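Brolitz Technical Center Opens Its Automation Hall to Visitors

Mar 2, 2019

The Brolitz Technical Center received 382 visitors at the open day of its automation hall, the second such event since the hall moved to the former Heitmann warehouse. Attendance was well above the 200 places originally planned, and an additional afternoon tour was added to the schedule in February to meet demand.

Demonstrations were held at 5 stations. The longest lines formed at the bin picking station, where staff from the Husutell laboratory presented their work on removing mixed parts from a metal bin with a robot arm. Visitors were invited to ask questions while the staff explained how the arm chooses which part to take first and why parts that lie close together or lean against a wall are harder to grasp than parts lying on their own.

The work is carried out under the Stiren project, a joint program of the center and regional manufacturers. Its purpose is to help small plants automate simple sorting tasks without rebuilding their production lines. Representatives of member companies met separately in the morning to review the project plan for the coming year and to discuss access to the hall for their own trials.

Students from local high schools attended a session on careers in machine maintenance and programming. The center reported strong interest in its 2-year training course, and printed application forms ran out before the close of the event. Forms remain available at the front desk and by mail.

The center thanks all guests for their patience during the busy midday period. Parking on the north side of the building will be extended before the next open day.

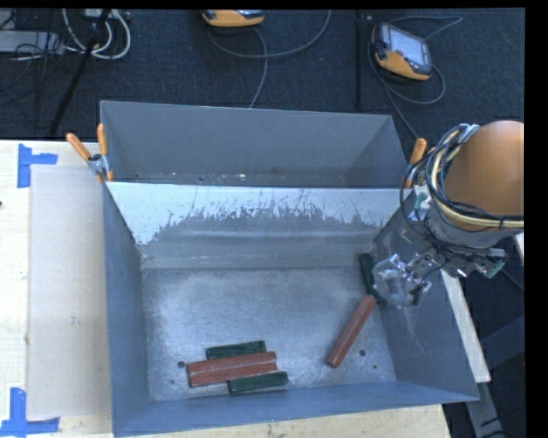 Can companies that are not members of the Stiren project use the hall for trials?

Companies outside the project may apply for trial time through the center's front desk, although member companies are given priority when dates are assigned.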